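Soup season at my house, year three

Jan 4, 2026

So the holidays are over, the tree is on the curb, and I am back to eating like a normal person, which in my case means soup. I promised in the October newsletter that I'd report back on whether I could go all winter without buying a single can, and so far I'm still going! I had one close call when I came down with a cold and stood in the Stastdale grocery with a can of chicken noodle in each hand. I put them back. I was very proud and also very miserable.

A few of you wrote to ask how I keep up with it when I work full time. Mostly I cheat. I make one giant pot on my day off, and I freeze it flat in bags so it thaws fast. The lentil one freezes great. The potato one does not (it goes grainy, and no amount of stirring brings it back), so I make a half batch and eat it for 2 days straight. If anybody has a potato soup that survives the freezer, please send it to me, I'm begging.

The other thing is bowls. I used to eat out of those deep narrow ones that come in a boxed set, and the soup in the middle stayed hot enough to take the roof off your mouth while the top got a skin on it. Now I like a wide one. It cools faster, there's room for bread, and I don't slop it down my sweater on the way to the couch.
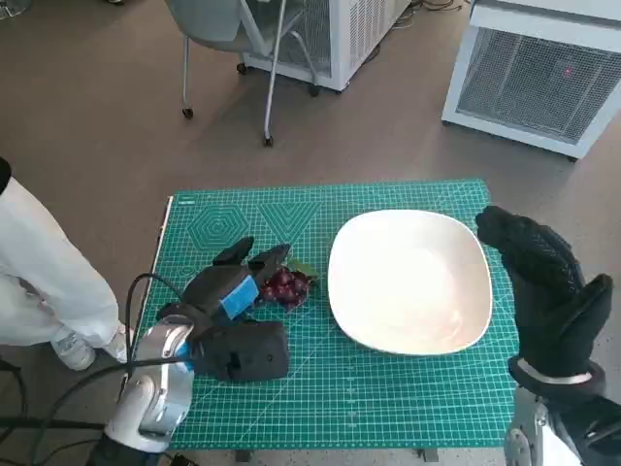
Bread, though, I still buy. I tried baking my own for a while and got 3 decent loaves out of the whole fall, and the rest were doorstops. The bakery counter sells day-old rolls cheap after four o'clock, and ten minutes in the oven with a splash of water on top makes them taste like you did something.

My stick blender finally died over the break, by the way. It was an old Promex that I'd had since my first apartment, and it quit halfway through a squash soup, so we had squash soup with lumps. I picked up a Vemel to replace it and I'm still getting used to the button, which you have to hold down the whole time. My thumb gets tired. The soup is smooth, I'll give it that.

Next time I'll share the white bean and kale one, with the amounts written down properly, since last time I left out the salt and heard about it from quite a few of you. Until then, save your Parmesan rinds. Toss them in a bag in the freezer and drop one in the pot with the beans.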